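Search this site Go

About Emlow

Emlow writes and maintains order-routing software for retail currency traders. The company began with a single rule engine, Matano, which reads a price feed, tests each tick against conditions set by the customer and sends an order when all of them are met. Matano is still the core of what we sell. Two later products depend on it: Xolalpa, which replays stored prices against a rule set, and Jivix, which keeps the log.

We are not a broker. We hold no customer money and give no advice on what to buy or sell. Customers open an account with a broker of their own choice and connect it to Matano with a key that permits trading but not withdrawals. 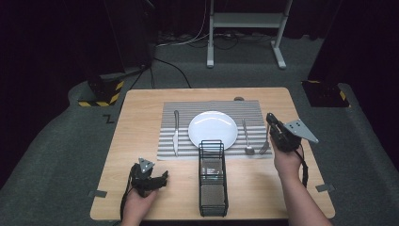

Jivix user, by post: the log is the part I check first, as it records the price requested next to the price filled, and my old software gave only the second. The gap between the two is stored for every order and can be exported as a plain text file. Rejected orders are kept in the same file with the broker's error code.

Xolalpa holds price history for 292 instruments. Spread and overnight charges are applied during replay at the values stored for that session. Where a session has missing ticks, the replay stops and reports the gap; it does not fill in prices. A result from stored data is no guide to what a rule set will do in a live market, and losses can exceed the sum first paid in if the broker's terms allow it.

Each release of Matano is run against 989 recorded test cases before it goes out. A failed case blocks the release. Releases are made on Sunday, while the main currency markets are closed, and the previous version stays available for 8 weeks.

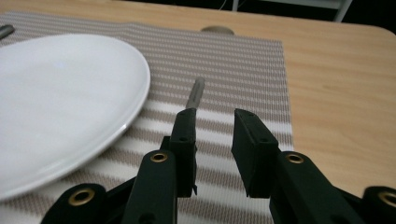
Does Matano keep running if my computer is switched off? Rules run on our servers, so your own machine can be off. Open orders with a stop attached are also held at the broker and remain in place if our service is interrupted.

Support is handled by the same seven people who write the code. Please include the Jivix log with any fault report.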